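Ticket: Label queue stalls after bin rename, stock counts not posting
Product: Plivell Inventory
Component: Storage module / label service
Reported by: Imelda Maglaya
Assigned to: Rommel Espiritu
Priority: Medium
Status: Resolved

Description

After the June update, any bin renamed in the storage module stops accepting count changes. The new name shows in the bin list. The label prints with the old name, or the job sits in the queue with status WAITING. Counts entered against the renamed bin appear to save, but the old value is back after a page reload.

Bins that were never renamed work normally.

Steps to reproduce

Open Storage, pick any bin with stock in it.
Edit the name, save.
Print label.
Change the count, save, reload the page.

Expected: label carries the new name, count is kept.
Result: label job stays in WAITING or prints the old name. Count reverts.

Environment

Server: Greda, single node
Label service: Kuusisto print bridge, default config
Database: local, 3000 item records, 28 bins renamed since the update
Browser: tried two, same result

Comments

Rommel Espiritu, 9:12 AM
Please attach the label service log from the time of a failed print. Also confirm whether the bins were renamed one at a time or through the bulk edit page. The two use different code paths.

Imelda Maglaya, 9:40 AM
Bulk edit for all of them. Log excerpt:

label: job accepted, bin key = CLR-LID-S
label: lookup bin key CLR-LID-S ... not found
label: fallback to cached record
label: cache record stale, retry in 300 s
label: retry limit not set, job state WAITING

The key in the log is the old bin name. The new name is CLEAR-LATCH-S.

Rommel Espiritu, 10:05 AM
Thanks. The bin key should be a fixed ID and should not change with the display name. Bins created before the ID field existed used the name as the key, and the update was supposed to convert them. I suspect the conversion skipped yours. Can you run the following from the admin console and paste the output?

bins check --keys

Imelda Maglaya, 10:21 AM
Output:

checking bin keys
legacy keys found: 28
conversion flag: done
result: MISMATCH

Rommel Espiritu, 10:34 AM
Confirmed. The flag says the conversion is done, so it never runs again, but the legacy keys are still in the table. Bulk edit writes the new name to the display column and leaves the key column alone. Count changes are then written against the new name, find no match, and are dropped without an error. The missing error is a separate bug and I will open a ticket for it.

Do not rename the bins back. That makes the labels print but leaves orphan rows in the count history.

Jomar Maglaya, 11:02 AM
Adding a data point from the second site. Same version, same server type, no bulk edit. Renamed one bin from its own page and it worked: label correct, count kept after reload. bins check --keys returns OK here.

Rommel Espiritu, 11:10 AM
That fits. Your site was set up after the ID field was added, so there was nothing to convert.

Workaround for Imelda's site:

1. Stop the label service.
2. Back up the database.
3. Clear the conversion flag: bins flag --clear keys
4. Run the conversion by hand: bins convert --keys
5. Run bins check --keys again. It must return OK before you go on.
6. Delete all jobs in WAITING.
7. Start the label service.

Step 6 matters. Old jobs hold the old key and will go back to the stale cache.

Imelda Maglaya, 1:48 PM
Done through step 5. First run of the conversion stopped with "table locked". A Mito export was still open on the server. Closed it, ran again, check returned OK. Remaining steps done.

Printed labels for 10 of the renamed bins. All have the new name. Counts stay after reload. The changes dropped earlier did not come back and I have re-entered them from the paper sheets.

Muireann Flanagan, 2:15 PM
Reviewed the conversion script. It sets the flag before the write transaction commits. If the write fails on a lock, the flag stays set. Patch moves the flag into the same transaction and adds a retry limit to the label service. Merged for the next maintenance release.

Rowena Rivera, 2:30 PM
Release note text added under Known Issues. Item photos are keyed by item, so they are not affected by this bug and do not need to be uploaded again. Closing once the item record below has been checked.

Imelda Maglaya, 2:52 PM
Item record opens under the new bin name, photo loads. OK to close.

Resolution: Fixed by manual key conversion. Permanent fix in next maintenance release.

Attachments (1)
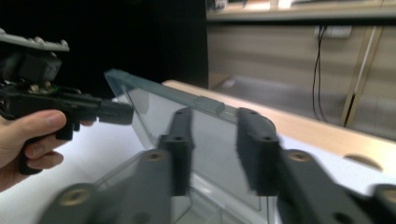
Item photo, bin CLEAR-LATCH-S: clear plastic container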